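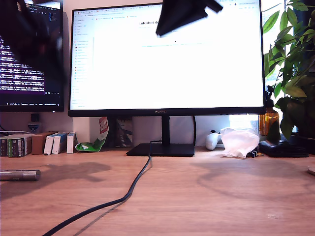 A desk with two monitors, small boxes along the wall and a snack bag.

Local News | Work and Study

Shared office asks members to clear desks before November move

Members of the Lilel shared office have until Saturday to clear their desks, before the second floor gets new furniture and new wiring. The office sent the notice to all its members this week. Everything that stays on a desk after six in the evening will be put in storage, and the owner must come to the front counter to get it back.

The second floor has 20 desks, and most of them have been used by the same people for a long time. Mỹ Hầu, the office manager, said that things collect slowly and the members stop to see them.

"A person brings one small box, and then another one, and they stay at the back of the desk for a year," she said. "Snacks also. We had ants in the summer, so now I ask everybody to take the food home or put it in the kitchen."

The monitors are the larger work. Many members keep two screens on the desk, with cables that go down behind the stand and come out again at the front. The office asks that each cable is unplugged, rolled and marked with the name of the owner. Paper labels and tape can be taken for free at the front counter. Monitors will be carried by the moving company, Zostitz, but only if the stand is empty and nothing is lying on the base.

Power strips which belong to the building should be left where they are. The electricians will replace them together with the wall sockets, and the work should take 4 days. During this time members can use the ground floor, where the tables are shared and no desk can be reserved.

Tùng Lý, a programmer who has rented a desk at Lilel since it opened, said he began to clean on his first free evening. He found two chargers, a lost notebook and many empty boxes that he had kept for the warranty.

"I don't need the boxes, but I did not like to throw them," he said. "My wife told me the same thing at home."

The new desks come from Primum and are a little deeper than the old ones. Each has a closed channel under the top for cables. The monthly price for a fixed desk will stay the same until spring, the office said.

Old desks in good condition will be given to the Cù evening school, which is on the same street.

Filed under: offices, neighborhood, moving
372 shares | 20 comments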